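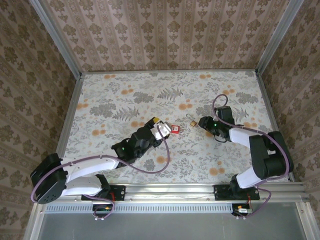

4. House rules for the two-arm cell

4.1 Before anyone moves an arm

I'll say up front that most of what's in this section started life on a sheet of paper taped to a door. The formal standards we read in September were written with much bigger machines in mind, and a lot of the language (fenced zones, muting sensors, and so on) didn't map well onto a pair of arms bolted to one end of a table. So Ginette Texier and I sat down with our own incident notes from the Lolano recordings and wrote something shorter that we could really live with. We call it the Beaulieu sheet, after the building, and it's now on its third version.

The first rule is about cables. Each arm has to be moved through its full reach by hand, power off, while a second person watches the cable. We kept the slack generous on purpose, and you can see in Figure 3 what that means in practice: the purple cable on the left arm swings out over the tabletop in a wide curve before it heads back along the upper link, and the right one arches up from the wrist. I like a long loop at the wrist. A short one pulls on the connector, and you find out about it three hours into a session when a joint stops answering! The price you pay is that a loop lying on the table can get into the work, so the sheet says no object may be placed on or inside a loop at the start of an episode.

The second rule is about the boards. Ours hang below the front rail, under the mounting plates, with the wiring in the open. It makes them lovely to debug and easy to bump with a knee or a sleeve. Chairs stay behind the floor tape while the arms are powered, and anyone who wants to touch a connector shuts off both arms first, even if only one is acting up. (We argued about "both" for a while. I wanted "the affected arm" and I was wrong.)

4.2 Setting the objects

Small things cause big trouble. The set in Figure 3 is typical of what we put out: a tiny red box, a little tan-gold cube and a paperclip. The paperclip is the one I worry about, a thin piece of metal that's hard to spot against a printed surface like the fern and blossom pattern we used there. The sheet asks the operator to say each object out loud when it goes down and again when it comes up. It feels silly for a day or so and then you stop noticing.

Nobody reaches between the grippers while the arms are powered. We treat a green light on the wrist as "live" with no exceptions, and if you want to nudge a cube two inches to the left, you power down, nudge it, and start a new episode. Before we had this rule, people nudged all the time, and the logs were a mess on top of the pinched fingers.

4.3 What we log

We recorded 400 episodes under the second version of the sheet and threw out 178 of them. That's a lot, I know. Most went because the starting layout hadn't been written down, so we couldn't tell a failed grasp from a bad setup. Only 24 were stopped by hand for a safety reason, and in nearly all of those a cable had crept under a gripper.

Every episode now gets a line in Gistidus, our logging tool, with the operator's initials, the surface and wall pattern, the object list, and a yes or no for the cable check. If the cable field is blank the episode doesn't get exported. I'd recommend that last bit to anybody running a similar setup, even if you skip the rest of our list. The stop switch gets tested at the start of each shift and the result goes in the same log.

The Imex cell follows the same sheet with one change: it has a single arm, so the shutdown rule is simpler and the second person is optional during free-reach checks. We come back to how the two cells compare in Section 5.

Figure 3. The two-arm cell with the small-object set on the table.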